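4. Equipment Planning and Cost Allocation

4.1 Scope of the purchase plan

The cost model in Section 3 treats simulation and hardware as separate budget lines. For a laboratory buying its first arm, the two lines are coupled. Each grasp that can be rejected in simulation removes a claim on bench time, and bench time sets the number of workcells to be bought. We therefore fixed the simulated task set before requesting quotations. The tasks use a countertop with kitchen and grocery items of mixed shape, viewed from a wrist camera and from a fixed external camera (Figure 4).
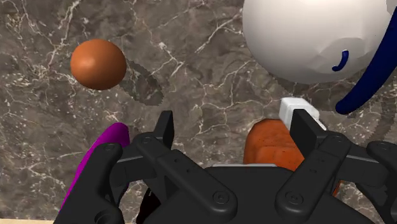

Sterstead, 6/30/25

Figure 4. Rendered views from the tabletop task set. First view: open two-finger gripper over the marble surface, with an orange sphere at upper left. Second view: the arm over the full counter.

The plan was drawn up by Ngaio Kerslake and reviewed by Meenakshi Thomas, who holds the equipment budget at the Soomro laboratory. It covers one arm, one parallel two-finger gripper, a mounting base, two cameras and a compute node. Spare fingertips are entered as a consumable. Quotations were requested from two suppliers, Clorkeletti and Wutden, on identical terms. Wutden quoted the gripper and the wrist camera bracket as a single item, so we divided that price by the ratio in the Clorkeletti quotation.

4.2 Use of simulated trials

The budget allows 3,000 simulated trials per gripper candidate and 300 trials on hardware. The ratio was set by staff hours. A hardware trial needs an operator to reset the objects, while a simulated trial is charged only for compute. Objects were placed close enough together that the open fingers could come near a neighboring item during the approach. Tasks with isolated objects were dropped from the plan, as they gave the same ranking for both candidates and did not help in choosing between them.
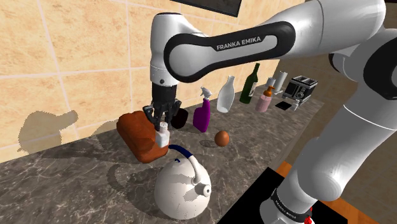 Reach was the second planning input. An arm mounted beside the counter must cover the far end of the work surface without moving the base, and a longer counter would require either a rail or a second arm. We priced both options. The rail added 28 percent to the capital cost and the second arm added 69 percent, before installation. Neither was included in the first-year request. Objects beyond the working range were kept in the simulated layout as background clutter and were excluded from the target list.

4.3 Items left out

Floor preparation, guarding and the electrical supply were charged to the building account and do not appear in Table 3. Service contracts were also left out, because the two suppliers define the covered parts differently. The quotations remain valid until March, and the compute node will be priced again at the time of order.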